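Notebook, November
Vallari wood shop, finishing bench

Shellac on the sample boards

Started the second batch of sample boards for the Edumberg shelving job. The first batch went cloudy near the ends and I want to know if that was the shellac or the boards. Same maple as before, same planer settings, sanded to 220 by hand and wiped with alcohol.

Mixed a fresh 2 pound cut from the Tedesco flakes. The old jar from the cabinet had no month on the label, so I set it aside and marked it DO NOT USE. Flakes took all morning to dissolve. Strained through a paint filter into the short jar. There was a fair bit of grit in the bottom, more than I remember from the last bag.

First coat on at 2:15, padded, not brushed. Boards A through D got the new mix. Boards E and F got the Juvell premixed straight from the can, which is what the client's painter has been using. G and H are bare controls. That makes 8 boards total.

Juvell goes on thicker and drags at the end of the stroke. Left a ridge on F that I'll have to cut back. The new mix flashed off quickly and I could recoat A by 3:00. C has a faint streak along the grain on the left side, probably from the pad and not the wood. Changed pads after that.

For color, Edumberg wants a brown that stays warm without going orange. Garnet over bare maple is too weak after one coat. Could try a dye under it, but that adds a day per shelf and the quote doesn't cover it.

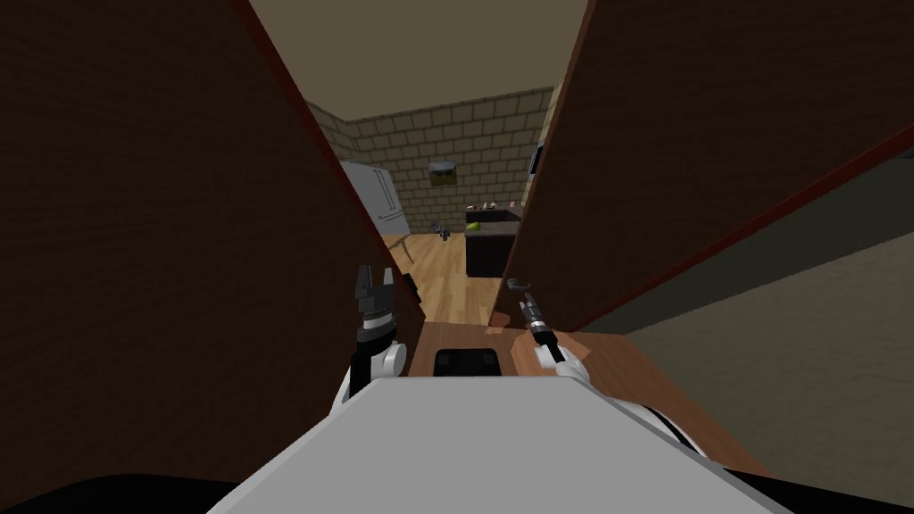

Cost and quantity

Total shelf area on the drawings is 173 square feet, both faces. Quote for finishing was 2,250, labor and material together. Three coats of the Tedesco fits inside that. A dye step doesn't, unless we skip finishing the undersides, and I would want that in writing from them.

To do

Cut back the ridge on F with 320.
Second coat on B, C and D before closing up.
Leave A alone overnight and do the water ring test on it in the morning.
Order flakes. Ask if the grit is normal for this lot.
Put a month on every jar in the cabinet.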